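4. Operating Rules for Shared Manipulation Cells

4.1 Scope

The rules in this section were written for the tabletop cells used in the Grastis project. They cover the handling of loose household and office goods by one or more arms fixed to a common table, with a person free to walk up to the table between runs. They do not cover mobile bases or arms that work behind a fence. Where a rule repeats something already required by the arm supplier, the stricter wording applies.

We started from the house rules of two sites, Skovurach and Wutach, which had been written separately and did not agree. Skovurach had a long checklist that operators signed at the start of a shift. Wutach had a single page taped to the controller cabinet. Both sites had the same kinds of trouble: objects left over from an earlier task, speed limits changed for one run and not changed back, and logs in which a failed grasp could not be told apart from a run that an operator had stopped by hand.

4.2 Before a run

The operator checks the table against the object list for the task. Objects that are not on the list may stay on the table only if the task sheet says that clutter is allowed, and in that case they are logged as clutter. Containers used as a target are placed inside the marked reach area and are not fixed down unless the sheet says so. Containers with a liquid in them are never used.

The operator then checks three settings: the speed limit, the grip force limit, and the height floor. The height floor is the lowest point the fingertips are allowed to reach. At Wutach it had been set by eye, and the fingertips sometimes scraped the table. We now require it to be set with a gauge block, with the fingers closed, and set again whenever the fingers are changed.

Indicator lights on the equipment are not to be used as proof that an arm is safe to approach. Their meaning differs between suppliers, and in some cases between two models from the same supplier. The operator reads the arm state from the controller screen.

4.3 During a run

One person is in charge of a run and keeps the stop button within reach. A second person may watch but may not touch the table. If the person in charge has to step away, even for a moment, the run is stopped and logged as stopped by hand.

Hands stay outside the reach area while any arm is powered. This includes arms that are not part of the task. Where two arms share a table, the idle arm is parked in its rest pose and locked in software before the other arm moves.

A dropped object is left where it falls until the run ends. The only exception is an object that blocks the path of an arm - then the run is stopped first, the object is removed, and the run is not resumed.

4.4 Thin and flexible goods

Bags, film, and sheets need their own rules. They have no fixed shape, they can catch on a finger after release, and clear or cloudy plastic gives poor depth readings on many sensors. Glare makes this worse. A planner that works well on boxes and bottles can report a firm grasp on a bag when the fingers have closed on a single fold.

For these goods we require a lower speed limit in the transfer phase and a pause after lifting. During the pause the wrist view is saved at full resolution, along with finger width and motor current. Finger width alone is not accepted as proof of a grasp, as a thin sheet may leave the fingers almost fully closed. 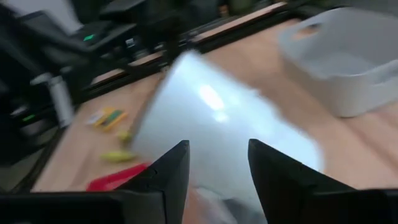

Figure 4. Wrist view from a run with plastic sheet on a shared table.

Release is treated as a separate step with its own result. The arm opens the fingers, moves straight up, and waits. If the sheet is still attached to a finger, the step is logged as a failed release and the operator stops the run before clearing it by hand. Shaking the arm to free the sheet is not allowed. It was common practice at Skovurach and had led to small items being knocked off the table.

Wrist views are often blurred when the arm or the goods are moving. Blurred views are kept in the log but are not used to judge a grasp. The judgment is made from the view saved during the pause, and a label of "unclear" is allowed. We found that labelers who had no such option tended to mark doubtful cases as successes.

4.5 After a run

Each run ends with one of 5 codes: completed, failed grasp, failed release, stopped by hand, or stopped by the controller. A free text note is required for the last 2. We applied the codes to the 1,403 runs in the Laryea log, which had been recorded under the older rules, and in many of them the reason for a stop could not be recovered. Those runs are left out of the comparison in the next section.

All limits are returned to their default values by the controller at the end of the run. Operators can no longer save a changed limit as the default.

Grastis project, operating rules group | Contact the authors | Copyright held by the authors | Back to top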